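Inventory of the Ground Floor

1. Arrival

Yuto Furukawa parked the Honda at the foot of the lane a little after two in the afternoon and carried the forms up by hand. The house had been let to Planitz for seven years and was to be returned in October. Under the lease, every movable item on the ground floor had to be listed, given a number, and assigned to one of three columns: stays, goes, disputed. The upper floor was covered by a separate contract with a firm called Gromis, and he had been told not to use the stairs.

The owner, Isamu Wada, had left a note in the letterbox. It said that the round table was his. It did not say anything about the rest.

Furukawa began at the door and worked clockwise, as the form required. The previous list ended at item 448, so he wrote 449 in the first box and looked up.

2. The Main Room

The floor was gray marble, polished, with white streaks. He entered it as a fixture. The white sink unit with the black faucet was also a fixture, although the small brown box on top of it was not. The dark desk behind it went into the second column, together with the black appliance it carried. The green trash bin took him longer. A bin supplied by a tenant goes. A bin supplied by an owner stays. It had no label that he could find, and he put it under disputed.

The round table he wrote down last, with its light top and darker legs, and beside it he copied the wording of the note — "mine, from my mother's house in Somer." He measured the height. It was 61 centimeters, low for a dining table. Column one.
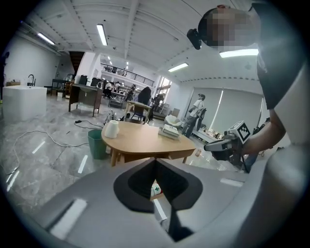 3. The Disputed Column

By four he had filled the sheet. The white swivel chair was the second disputed item. Planitz claimed it on a receipt for 89 dollars, and the receipt said only "chair." There was a smaller wooden table farther back, with a chair of its own, and the receipt could have meant that one equally well.

He telephoned Wada and read him the column.

"The bin is theirs," Wada said. "Which chair?"

"White. It swivels."

The line was quiet for roughly a minute. Furukawa used the time to check his addition.

"My mother sat at the round table to do her accounts," Wada said. "She had a chair for it. I don't remember a color."

"Did it swivel?"

"She used to turn around when I came in."

Furukawa considered this. The form had no box for it. He wrote "turned" in the margin, in pencil, drew a line through the receipt number — one line, so that it could still be read — and moved the chair to column one.

Then he signed the sheet and went out to see whether the gate was on the list.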